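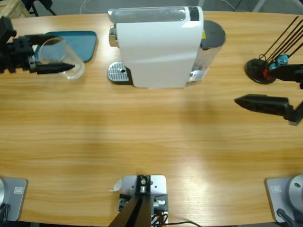
# Claler two-arm bench cell

The Claler is a table-mounted cell with two arms and a central post, built for light handling work on household and catering items. It is supplied by Gavwood as a set of bases, arms, grippers and cabling, and is fitted to a table the customer already owns or orders separately. This page covers setting up, routine care and the repairs that can be done on site.

## What is supplied

- Two arms, each on a square base plate
- Two grippers with black fingers, fitted and aligned
- Centre mounting plate with post
- Controller, emergency stop and mains lead
- Cable set and spare clips
- Hex keys and a thread gauge
- Setting card, printed on both sides

The table, tray, workpieces and any appliance used in the task are not included. Drawings for the hole pattern are sent with the order confirmation.

## Preparing the table

The top must be flat and stiff enough that it does not move when an arm stops suddenly. Solid wood is suitable. Veneered board is suitable if a backing plate is used under each base.

Both arm bases and the centre plate go along the same edge, which is treated as the near edge in all our drawings. Leave the middle of the table clear. Appliances should stand towards the far side, where either arm can reach them without crossing the post.

Glossy or clear workpieces are harder to locate than matt ones. Place them on a plain coloured mat and keep direct sunlight off the table.

## Fitting the arms

1. Mark the hole positions from the drawing and drill from above.
2. Fit each base loosely, with the label readable from the middle of the table.
3. Tighten the base screws in diagonal pairs.
4. Fit the centre plate and check the post for side play before tightening the top bolt.
5. Run the cables with the arms parked. Leave a loop at each base long enough for a full turn of the first joint.
6. Connect the controller last.

Cables may run across the table top behind the working area, or along the near edge. They must not pass under a base plate where the plate can pinch them.

## First start

Switch on with the emergency stop pressed. The controller lists both arms and waits. Release the stop, choose "Home" and keep clear of the table until both arms have stopped.

If the home positions differ from the setting card by more than 3 mm, repeat the homing once. If the difference remains, loosen the base on that side, square it to the table edge and start again. Do not correct a crooked base in software – the error returns as soon as the arm is stretched out.

## Routine care

| Item | Interval | Action |
|---|---|---|
| Finger surfaces | Daily | Wipe with a dry cloth |
| Finger tips | Weekly | Check for bending and wear |
| Base screws | Every 247 running hours | Check with a hex key |
| Cable loops | Monthly | Look for rubbing at the clips |
| Centre post bolt | Monthly | Check for play |

Coffee, milk and sugar should be removed from the fingers the same day. Use a damp cloth with the power off and dry the slots afterwards. Do not spray cleaner onto a wrist or base.

## Repairs on site

**Fingers.** Fingers are replaced in pairs. Remove the screws at the bracket, pull the finger straight off and fit the new one without grease. Run the gripper calibration before picking anything up.

**Cables.** A damaged cable is replaced whole. Taped joints are not accepted under the service agreement.

**Wrist.** The wrist is a sealed unit. It is exchanged as one part and the old unit is returned to Stevens for testing.

**Fault 211.** The gripper has not reached its closed position. Check for dirt in the slots, then for a bent tip. If both are in order, replace the short cable between wrist and gripper.

## Spare parts and service

Finger pairs, clips and cable sets are held in stock and sent within 5 working days. Wrist units are sent on exchange. The Plidard soft tip is no longer made, and the standard tapered tip fits the same bracket.

Technical questions go to Milan Mulder. Orders and returns are handled by Thijs Goossens. Please give the serial number from both base labels, left arm first, and the controller software version shown on the start screen.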